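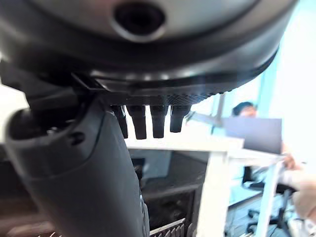
The white table in the office, available for lunches

Kitchen news

The kitchen end of the office has been open since November, and we now know enough about ourselves to need some rules. Gwenllian Kneath has drawn up a list. It ran to 3 pages until Gemechu Gebreyes got hold of it, and it is now a paragraph.

Cups go on the drying rack over the sink, and then - this is the part we struggle with - they come off it again. A cup left there overnight will be put away by somebody else, who will mention it. Please don't stack plates on top of them. Jenness lost two good mugs that way and the Linden team is still being polite about it.

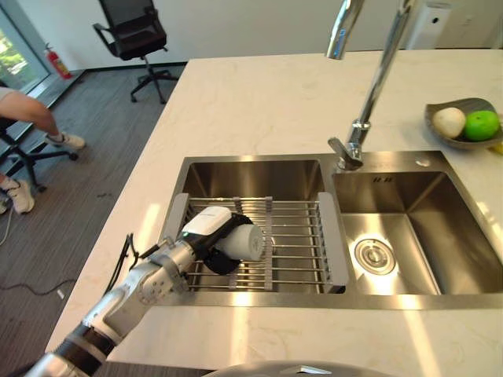
Fruit is for eating. Gemechu buys it out of the tea money, which stood at £520 before the great biscuit order, and he would like it to go down people rather than into the food bin. Limes are included, if you can think of a use for one at half past ten in the morning. Do put peel in the bin. The sink has no waste disposal unit, whatever you may have heard from Morais.

The dishwasher takes anything that isn't sharp, wooden or sentimental. Load from the back, and if the rack is out, assume someone is halfway through and ask before you shut it. Bowls and plates left in the sink "to soak" get one afternoon.
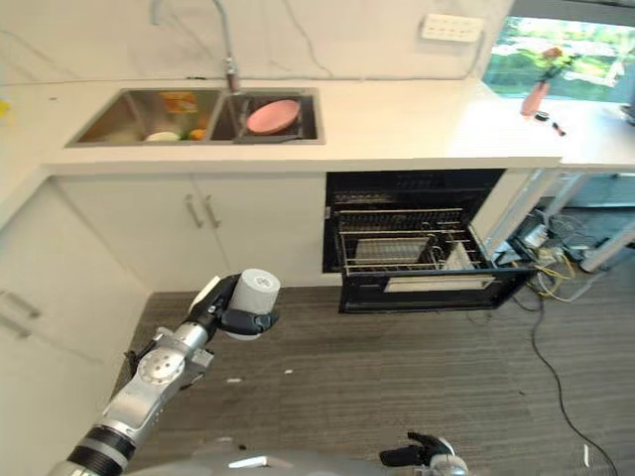 Sink, dishwasher and flowers at the window end

Whoever is last out wipes the counter and changes the water in the vase. Complaints to Gwenllian, in writing, one side of paper.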